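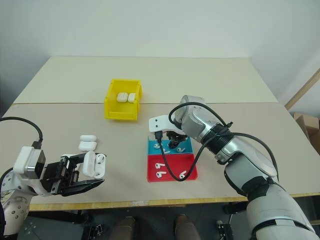
I've been at this remote operator thing for a few weeks now, and people keep asking me what I do all day, so I finally have to write it down. The short version is that I sort earbuds. The longer version is that I drive two robot arms by hand from a pair of controllers while the arms sort earbuds, and everything I do gets recorded so that one day the arms can do it without me.

The project is called Clinuvell and it runs out of a plain room in Kalbridge. Plain is good, by the way. Off-white wall, beige table, a yellow bin for the charging cases, and a two-part tray for the buds, blue at the back and red at the front. My left arm has the black gripper and my right arm has the white one. (I say "my" arms. You start doing that by the second day and it never really goes away.)

So the job goes like this. The left gripper picks a case off the table and holds it. The lid gets flipped open. Then the right gripper comes in, pinches the little stem, pulls the bud out and drops it in the tray. One goes in the blue side, the other in the red. Close the lid, case goes in the yellow bin, go get the next one. With your own fingers you'd be done before you noticed you'd started. With grippers it took me most of my first morning to get one case open!

The lids are the worst of it. AirPods cases are glossy and rounded and they want to squirt out of any grip you put on them. Squeeze from the wrong side and you're holding the lid shut with the same jaws you need it to open for. What finally worked for me was grabbing low on the body, turning the wrist so the opening faces me, and only then going for the lid. I also stopped trying to be quick. The arms lag a tiny bit behind your hands, and if you rush you end up correcting a mistake that hasn't happened yet.

Stems are a lot nicer. You line up one finger, ease in, close, lift straight. Pull at an angle and the bud hangs on to the case and the whole thing comes along for the ride. I let mine land however they land in the tray, stems pointing every which way. I asked whether I should be lining them up and was told no, please don't, messy is fine as long as they're on the correct side.

We keep the clean runs and mark the bad ones. As of this morning the log says 2,010 recorded runs, and 1,065 of those are mine, which I am a little proud of and my shoulders are not. A session is 4 hours with breaks, and by the end I'm reaching for my coffee mug as if it might slip — slow approach, straight down, careful squeeze. My family thinks this is hilarious.

The part I like best is how picky it makes you about your own hands. I never knew that I tilt an object before I let go of it. I do it every time, at home too, with plates and keys and everything. The arms copy it faithfully, and I guess whatever gets trained on my runs will tilt things too. There's a second operator whose runs look nothing like mine, very square and tidy, and I can tell who was driving from a few seconds of playback.

Next up is a different table over at the Prirberg site, with cables to coil. I've seen the practice clips and I'm already nervous — cables don't stay where you put them. The earbuds go on until July either way, so I've got plenty of lids left to open.

Posted 14 Mar 2019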